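Subject: Re: [nature-photo] First go at waterbirds – critique very welcome

On 20/06/2019 the original poster wrote:

> Hello everyone,
>
> I've been reading the list for ages and finally have something to show. I've put 4 of my egret shots up in the members' gallery. They were taken from the bank at Nulberg lagoon, just after breakfast, with the long zoom at full stretch.
>
> My problem is the whites. On the back of the camera they look lovely, but at home the bird is a paper cut-out with no feathers in it. If I darken the whole picture the water goes to mud. I've tried the highlights slider and it only turns the white into a flat grey.
>
> Also, is it worth getting a hide? I can get close-ish by walking slowly but the birds always seem to be leaving by the time I focus.
>
> Be as picky as you like, I won't be offended.

Oh, what a good start! I've been through the gallery twice now and I keep going back to the second one, with the neck folded right down and the bill just touching its own reflection. You've got the eye sharp, you've left room in front of the bird, and the colour of the water is gorgeous. Please don't crop it any tighter.

On to the whites.

> On the back of the camera they look lovely

Don't trust the back of the camera. The screen is bright and small and it flatters everything. Turn on the blinking highlight warning if yours has one (buried in the playback menu on most of them) and look at the bird only. If the body is blinking, dial in some minus exposure compensation and go again. For an egret in full sun against dark water I start at minus one and often end up lower than that. With a white bird on a bright sky it goes the other way, and I still get caught out by it!

> I've tried the highlights slider and it only turns the white into a flat grey

Yep, once the feather detail is gone there's nothing in the file for the slider to find. Are you shooting raw? You didn't say. If you're on JPEG, switch over before your next trip – it gives you a bit of a safety margin, and the water can be lifted afterwards on its own with a brush or a mask. I use Clirna for that and find its masks easy to live with, but whatever you've already got on the computer will do the job.

Shutter speed: your details say 1/451, which I'm guessing is the gallery software doing something odd with the rounding. Either way it's plenty for a bird standing still and too slow for one taking off. The blur in the wingtips of number three is very pretty and I'd leave it, but if you want those primaries crisp you'll need to be up past 1/2000.

Now, your question about a hide. I'd say wait. What made the biggest difference for me was getting low. All of yours are taken standing up, so we're looking down on the bird and the background is just more water. Get your elbows on the ground and the far bank slides up behind it, lovely and soft, and the bird looks twice the size. You're also a lot less alarming to an egret when you're lying in the grass. I spent up to 30 mornings one November flat on a foam mat at Brurkano, and by the end the spoonbills were feeding so close I had to zoom out. Best spring I've had with a camera.

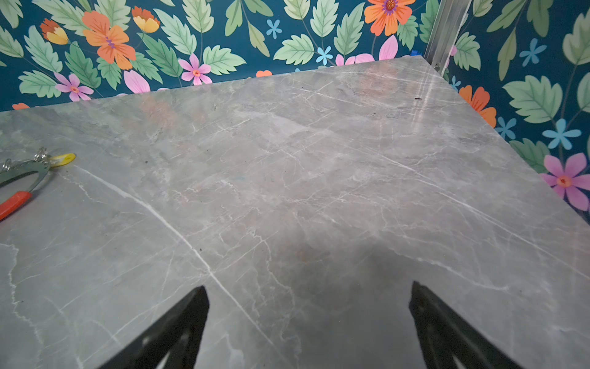

Light is the other half of getting feathers to show. White plumage needs the sun coming across it, low and from one side, so each feather throws a little shadow on the next. With the sun straight behind you everything goes flat. It's worth looking at plain things around the house with this in mind, even a marbled grey tabletop like the one in my picture: towards the far corner there's a pale streak of glare, and further down, out of the shine, the white veins show up beautifully against the grey. Same idea on a wet back or a glossy wing. If there's a hot patch, shift along the bank a few steps and look again.

One small picky thing, since you asked for it. The horizon in the last one drops to the left. It's only slight, but with still water the eye goes straight to it. Easy fix, and there's enough space around the bird to straighten without losing the tail.

If you can get hold of the Sárközi book on wading birds, do. The library copy I borrowed had 27 plates at the back and I must have looked at each of them a hundred times. The heron in the reeds is the one that sent me out to buy a longer lens. The text is a bit dry in the middle, but the chapter on approaching birds at roost is excellent.

Please put up the next lot, good and bad. I'd love to see the same spot at Nulberg half an hour earlier, while there's still some mist on it. And do tell us which lens it is – I've read your message three times and I can't find it anywhere!

Cheers from a soggy pair of elbows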